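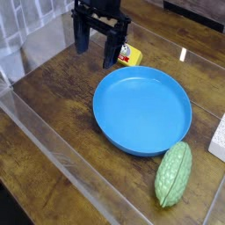

*Yellow box with a cartoon on the side*

## How do I price small kid stuff at a garage sale without sitting there all day for eleven cents?

**Pao-chu Lo**

We're having a garage sale before the snow gets serious, which in Hollis means I have one decent morning left in November and I've probably jinxed it by typing that. The big things are easy. The crib has a price, the bookshelf has a price, the exercise bike has a price and a small haunted feeling about it.

What I'm stuck on is the little stuff. Play food, plastic dishes, tiny boxes and packets from pretend grocery games, puzzles that may or may not be whole, cars with three opinions about rolling straight. There are tubs of it. My sister says sticker every piece. My husband says put the lot at the curb with a FREE sign and go back to bed. I'd like something between those.

I did a sale four years ago and made $27, a good part of which was my own float. I priced everything separately, people asked me "how much is this?" while holding the thing with the price on it, and a man haggled with me over a plastic drumstick for longer than I've spent on some job interviews. This year the goal is $200, mainly from the furniture, and I would like the toy table to contribute something or at least not lose me the will to live.

So: bags? Flat price? Fill-a-bag? And do you bother cleaning and matching the sets, or does everyone just dig regardless?

Also, if anyone has used Holteo for this kind of thing, does it work for small lots? I've only ever used it to watch other people sell the same couch.

---

**mudroom_marg**

I've run a sale most years since my oldest was in diapers, so I have views.

Do not sticker individual pieces. The sticker costs you more in effort than the piece is worth, and it falls off and gets stuck to a dog. Sort by what a kid would play with in one go and sell that as a set. A plate with something to put on it sells. A plate alone is just a plate, and people buying toys have plates at home.
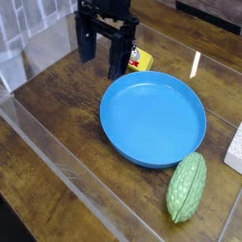

*Blue plate, toy bitter melon*

The odd vegetables go faster than you'd think, by the way. Everybody already has a plastic banana. I have watched two grown women be extremely polite to each other over an eggplant. If you have anything a bit unusual, put it at the front and use the everyday stuff to fill out the bag behind it.

What works for me:

- Large clear freezer bags, taped shut. If they can open it, they will, and then you own a tub again.
- One price per bag, and only two prices on the whole table. I do a loonie and a toonie. No quarters. I refuse to make change for a quarter.
- A "bits" box at the end for anything with no friends. Kids get to choose one thing from it for free while the parents look at your lamps. Parents buy lamps when they aren't being pulled by the sleeve.

On cleaning: yes, but let's not get carried away. A sink of warm soapy water, a rinse, a towel overnight. Anything that still feels sticky after two washes has made its choice and can go in the garbage. Cardboard doesn't get washed, obviously, though I did once have to learn that.

The pretend grocery packets are worth a minute of your time. Squash a few into the bottom of a bag and they look like recycling. Put them upright in a shoebox with the pictures facing out and suddenly it's a shop,

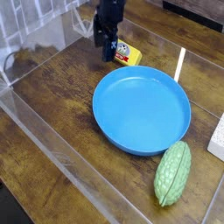

and a shop is something a four-year-old will lie down on your driveway to get. I sold a shoebox like that for five dollars to a grandfather who hadn't planned to stop. He'd been walking to the mailbox. Bright colours facing up, anything with an animal on it nearest the kid's height, and the lid tucked underneath so no one asks whether it comes with a lid.

Puzzles: do them or dump them. I know. But if you write "complete" on a box and it isn't, you live in Hollis and you will meet that person at the rink.

One more thing, put the toys at the back of the driveway. People have to walk past the furniture to get there.

---

**G. from Grikport**

just do free pile. its not worth it. did ours at 16 Trurner Road before we moved and the toys were gone by 9 am, then somebody came back at 10 and asked if we had any more

someone also took the FREE sign

---

**slow_thaw**

Mostly agree with Marg, with one argument and then the Holteo part of your post, seeing as it got skipped.

The argument: fill-a-bag is better than pre-bagged if your tubs are truly mixed. Pre-bagging took me two evenings and a glass of wine per evening. Fill-a-bag took me no time and people enjoyed it, in the grim way people enjoy a buffet. You hand over a paper lunch bag, it's two dollars full, and what they can balance above the rim is between them and their conscience. The downside is that the good stuff leaves in the first half-hour and you spend the rest of the morning hosting a tub of forks. Pick whichever of those annoys you less.

If you go that way, pull the better pieces out first and set a few of them on a separate table, spaced out a bit, so they look chosen. It feels silly. I put an old tray down and arranged a pretend lunch on it, and sold the lunch, and then had an offer on the tray.

As for Holteo, I've sold small lots there and would do it again if they don't move at the sale. What I'd say:

1. Wait until after the sale. If you list beforehand, people will message at 6:30 in the morning asking to come by "just for the toys" and you'll be in your housecoat, holding a crib rail.
2. Lay the pieces out on a plain table in decent light and take the photo from a bit above. A photo of a closed tub gets you questions. A photo of the things gets you fewer questions, though never none.

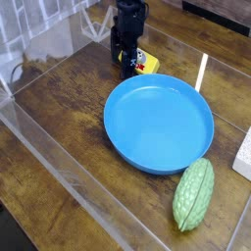
3. Say "play food and dishes, one lot, not splitting". You will still be asked to split it. Copy and paste is your friend.
4. Set the price where you'd be happy with half, then be offered a third.
5. Porch pickup, money in the mailbox. I've been stiffed once, for three dollars, and I think of it more often than I should.

I got more for one decent lot there than for the whole toy table the year before, but it did drag on for a week and a half, and one buyer needed directions to a house she'd been to.

On the float, write down what you start with and put the paper in the cash box. I also once "made" $200 that was mostly mine.

---

**Pao-chu Lo**

Thanks, all. Going with Marg's bags and the shoebox shop, and whatever's left goes on Holteo when I've recovered. My husband would like it noted that he agrees with Grikport. Forecast has already changed to freezing rain, so if anyone knows how to price a crib from inside a garage with the door half down, I'm listening.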